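2025-07-29

Swam to the far buoy this morning! All the way out, touched it, and all the way back, and I was only a little bit scared in the middle where the water goes dark green. I have wanted to do that since I moved to Rarnside and I kept finding excuses, mostly to do with breakfast.

Rocío Acuña came with me, thank goodness. She swims like she's out for a stroll, chatting the whole way, and I answer in grunts when my mouth is above water. She says it's 200 yards to the buoy. It felt like a lot more going out and a lot less coming home, which I put down to the wind. We were in at 7, with mist still sitting on the lake and a heron standing on the Chowdary dock like he paid for it.

I had been worrying about my breathing all week. I can do front crawl fine in a pool, where there's a wall to grab, but out in open water I tense up and start gulping. Rocío's trick is to hum while your face is in the water. Any tune. It makes you let the air out, and then the next breath just arrives. I hummed the same line of a Christmas carol for the entire swim and I don't care, it works. 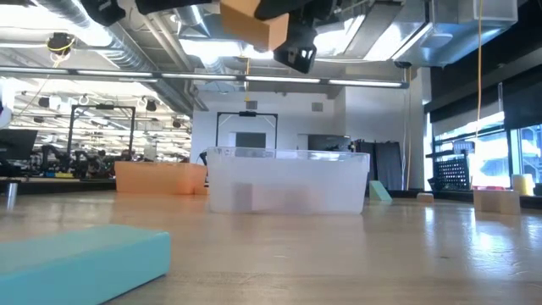
So do I go back out on Thursday, or give my shoulders a few days off?

Thursday, but only to the near rope and back, with a proper warm-up on the grass first. The left shoulder is grumbling a bit when I reach for the top shelf, and I want it happy for the weekend.

Called Deepika Kotian at lunch to tell her and she actually shrieked. She's been swimming in the river up at Vukley since spring and has been sending me water temperatures like other people send baby pictures. She wants us to do the Nekatis crossing together in October. That's a real event, with caps and safety kayaks and soup at the end! I said I'd think about it and then spent the whole afternoon looking at wetsuits – so I suppose I have thought about it. 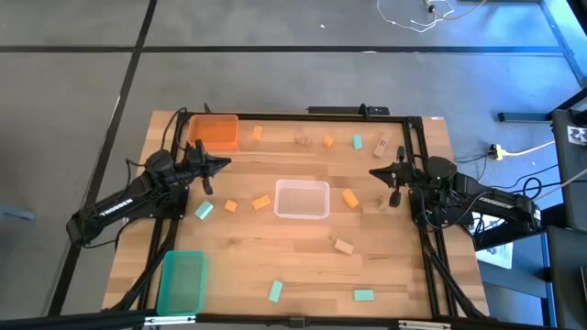
The wetsuit question is a big one, though. Deepika goes without, and says the cold is the best part. I love the cold for the first minute and the last minute. Everything in between I could do without, and October is going to be a different animal from July. Rocío has an old sleeveless one I can try. It'll be short in the leg, but it's free, and if I like it I'll look for one of my own secondhand.

Things to remember for next time: goggles on before I get in, not while treading water. Flip-flops for the stony bit. Bring the big thermos, because the small one was gone before I'd stopped shivering. And eat half a banana first, I was ravenous by the time we were dressed and ate 16 crackers in the car, counting them out loud to make Rocío laugh.

Arms like noodles tonight. Hair still smells of lake. I'm going to bed ridiculously early and I can't wait to get back in.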